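Comparing Two Camera Positions and Two Finger Shapes for Picking Up a Mug in Simulation

Project report, Warrier module
Submitted 11/17/20

1. Aim

The task was to find out which camera position gives a simple controller the best chance of picking up a mug from a kitchen counter. We also wanted to know if the shape of the gripper fingers made any difference. All the work was done in Zarkby, the simulator used on the module, with a Franka Emika arm beside a small cabinet. Control was through Skikitz, which sends a new target pose to the arm at every step.

2. Set-up

We used two cameras. The first was fixed in the room and looked at the arm and the cabinet from the front. The second was mounted on the hand and moved with it. Both were set to the same resolution and the same frame rate.

The fingers came in two versions from the Wulunwood model library, one narrow and one wide. Each pairing of camera and finger was run 40 times, with the mug started in a different place on the counter each time. A run counted as a success if the mug was lifted clear and held for five seconds. A run was stopped after 2000 steps if this had not happened.

3. Wrist camera
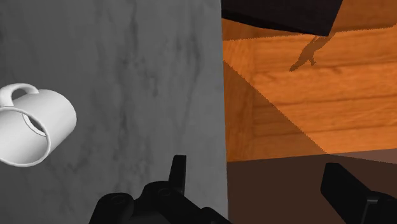
The wrist camera was the harder of the two to work with. Its view changes completely when the hand turns, and the controller has to work out where the mug is from whatever part of it is showing. In some positions the mug is right over at the left of the view, well away from both fingers, and the arm's own shadow lies across the wood. Our first detector was based on brightness and picked up shadow edges as if they were objects. We replaced it with one that looked for the rim, and false detections dropped a lot – though it still struggled when only part of the rim was in view.

Close to the mug the wrist camera was better. The fingers are always in shot, so the gap between them can be compared with the target directly.

4. Room camera

The room camera needed calibrating once and then left alone. It gave a steady estimate of where the mug was on the counter, and the approach was smoother as a result. Its weakness was depth. Small errors in distance meant that the fingers sometimes came down on the rim. We chose to grip the mug by its wall, one finger inside and one outside, but we also tested lowering both fingers into the opening to check the alignment.
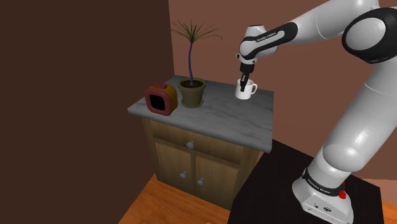 Figure 2. Alignment check from the room camera, with the fingers inside the rim of the mug and the handle facing right.

The plant and the red and yellow clock stayed on the counter for all runs. We did not move them between tests.

5. Fingers

The narrow fingers were easier to get over the rim. The wide ones held the mug straighter after lifting but needed a more exact approach, and with the room camera alone they often touched the rim first. With the wrist camera the difference between the two was small.

6. Discussion

Neither camera was good enough alone for the whole movement. We would use the room camera for the approach and switch to the wrist camera for the last part. We wrote a version of this in Skikitz but had time for only a few runs, so it is left out of the results. The switch itself caused a small jump in the target pose – this would need smoothing before any proper test.

The lighting was the same throughout, and we used only one mug. The rim detector would need changing for objects without a round opening.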